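Durari Adds Session-Close Reference Rates to Currency Index Service

Revised methodology applies one fixing window to all baskets; intraday calculation unchanged 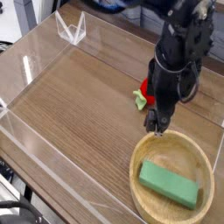
TOSTOLHAM, December 2021 – Durari, a provider of calculated currency indices and reference rates, today released version 2 of its index methodology. The release adds a session-close reference rate to each published basket and replaces the separate fixing rules that applied to major and minor currency pairs.

Under the previous methodology, baskets made up of major pairs were fixed on the last valid quote before the close. Baskets that included minor pairs used the midpoint of the final hour. Subscribers holding positions against both types had to adjust for the difference themselves, and the adjustment was largest on days with scheduled data releases late in the session.

The new method uses a single window for all pairs. Bid and ask quotes are sampled at even intervals through the window, crossed or stale quotes are removed, and the median of the remaining midpoints is taken as the fixing. If a pair has too few valid samples, the rate is derived through the dollar cross and flagged in the output file.

Durari now publishes 73 currency baskets, each with an intraday level, a session-close level and a daily volatility figure. The baskets draw on a universe of 434 spot and forward series. Basket weights are unaffected by the release and will next be reviewed in March under the existing rebalancing rules.

Back-tested history

Session-close levels have been recalculated for 1123 trading days using archived quotes. The recalculated history is supplied as a separate series and does not overwrite levels already published. Contracts and reports that refer to the earlier series can continue to do so without amendment.

In the recalculated data, differences between the old and new closing levels were small for baskets dominated by major pairs. They were wider for baskets with a large weighting in less actively traded currencies, mainly on days when liquidity thinned before the close. A full table of differences by basket is included in the methodology document.

Subscribers should note that moving averages, relative strength readings and other indicators computed from closing levels will vary slightly depending on which series is used. Durari recommends that the two series not be joined within a single indicator calculation. 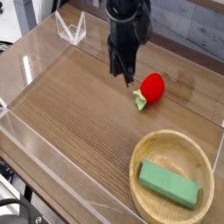 Delivery and File Format

Session-close rates are available through the existing data feed and as an end-of-day file. Two fields have been added at the end of each record – the fixing flag and the count of valid samples. Existing field positions are unchanged, and systems that ignore trailing fields need no modification.

The rates are also carried on the Hughes terminal under the current basket codes, with a suffix identifying the session-close series. Users of the Zusbridge charting package can select the new series from the instrument menu after refreshing the symbol list.

Corrections to a published fixing will be issued only where an input quote is shown to be in error. Corrected records carry the original timestamp and a revision number. No correction will be made after the next session's fixing has been published.

Availability

Version 2 is available to all current subscribers at no additional charge. The earlier closing series will be calculated in parallel until the March review, after which it will be discontinued.

About Durari

Durari calculates and distributes currency indices, reference rates and volatility measures for banks, brokers and corporate treasury departments. The company is based in Tostolham.

Index levels are provided for information only and are not an offer to buy or sell any currency or derivative. Back-tested levels are hypothetical and do not indicate future performance.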